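Lesezeit: 3 Minuten

Werkstattbuch Plerulach, Textil und Kleinkram

Donnerstag, 5. März 2026

Thema heute: Ablagen, die keine sind. Im November hatten wir uns vorgenommen, das Bett als Ablagefläche ernst zu nehmen, und zwar mit allem, was sich dort im Lauf einer Woche niederlässt. Seitdem steht das Wort »Bettinventar« an der Tafel und wird beim Putzen ehrfürchtig umwischt.

Ausgangslage wie immer: Der Tisch ist voll, der Stuhl ist weit weg, also kommt alles auf die Steppdecke. Bücher gestapelt an den Rand, Verpackungen in die Mitte, die Schüssel dorthin, wo man sie mit dem Ellbogen am besten trifft. Eine Ordnung ist durchaus vorhanden. Sie folgt der Reichweite des Arms.

Vormittags. Reihenfolge beim Abräumen ausprobiert. Variante A fängt mit den Büchern an, weil sie schwer sind und man danach das Gefühl hat, etwas geleistet zu haben. Variante B fängt mit der Schüssel an. A war schneller, bis die Decke beim Anheben des Stapels Falten zog und alles Runde sich in Bewegung setzte. Ab jetzt also B: erst alles Flüssige, dann Papier und Folie, dann Tuben und Kleinteile, Bücher zuletzt. Unspektakulär, aber die Decke bleibt liegen.

Snackverpackungen. Zerknüllte Folie springt wieder auf, gefaltete auch, nur langsamer. Am besten hält sich noch die längs gedrehte, oben einmal umgeknickt. Papiertüten sind braver und bleiben so, wie man sie zusammengelegt hat. Wir haben sie deshalb zum Sammelbehälter befördert: Folie in die Tüte, Tüte zweimal umschlagen, weg. Bei dünnen Tüten reißt der Boden, sobald eine Ecke Hartplastik dabei ist. Nachsehen, ob die Entili-Tüten aus dem Schrank etwas taugen, die sind angeblich stärker. Angeblich ist ein Wort, das in diesem Heft oft vorkommt.

Tuben. Weiße Tuben mit weißen Deckeln auf hellem Blumenmuster – wer das entworfen hat, sucht offenbar gern. Sie gehen beim Zusammenlegen der Decke mit und tauchen in der Wäsche wieder auf. Neue Regel: Tuben sofort in die flache Schale von Gumen, Deckel vorher nachdrehen. Die Schale fasst bis zu 10 Stück, danach wird gestapelt und geflucht.

Nachmittags. Decke gewaschen, Programm 30 Grad, Waschmittel Cedolent. Das Testtuch mit Bordüre lief mit, die Farben haben gehalten. Das Baumwolltuch ohne Bordüre ist ein Fall für sich, siehe Probe 374: 80 Minuten auf der Leine und immer noch klamm. Vermutung: zu dicht gehängt. Gegenvermutung aus der Kollegenschaft: Wetter. Beides notiert, keines davon geprüft.

Offen:
– Tablett für Schüsseln besorgen, mit Rand. Kein schönes, sonst landet es an der Wand.
– Bücher vom Bett ins Regal. Steht seit November hier und wird jetzt zum letzten Mal übertragen.
– Schale von Gumen beschriften, sonst kommen wieder Schrauben hinein.
– Probe 374 mit mehr Abstand aufhängen und noch einmal messen.

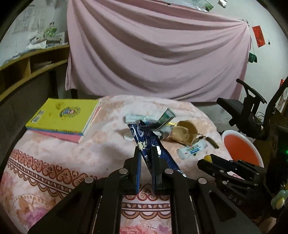 Womit fängt man an, wenn auf dem Bett Verpackungen, Bücher und eine volle Schüssel durcheinanderstehen?

Mit der Schüssel. Beide Hände nehmen, auf eine feste Fläche stellen, dann Folie und Papier einsammeln und die Bücher bis zum Schluss liegen lassen.

Kontakt: Werkstatt Plerulach | © 2026 Plerulach | Nach oben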